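Handarley gripper trials: server work
31 May 2021

Gallery by Damián Zavala

We are comparing two grippers for work inside servers, the Handarley linkage type and the Betel parallel type. Both go on the same arm with the same wrist camera, and Damián Zamudio runs the controller. The pictures are from the camera. Click on either for the full size.

Reaching over the board

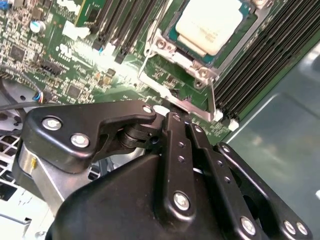
Clearance is the main thing we score. The Handarley has long finger links and they need room on both sides, so the approach angle matters more than it does with the Betel. We planned 12 approaches per gripper and kept the speed the same for all of them. Zamudio also wants to try the Ospina controller, which lets you set a softer stop.

Bare metal

Ridged, brushed metal with strong glare on the left, where the ridges are hard to make out. The dark strip along the lower edge gives a much cleaner line, and I would sooner set the edge finder on that. Fixed exposure is next on the list for the camera.

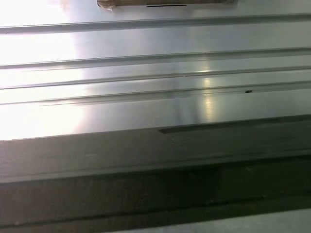
Still to come

The Betel set goes up in July, once the new finger pads arrive from Brulatley. The log for the Handarley runs is file 1365; ask Zamudio if you need a copy.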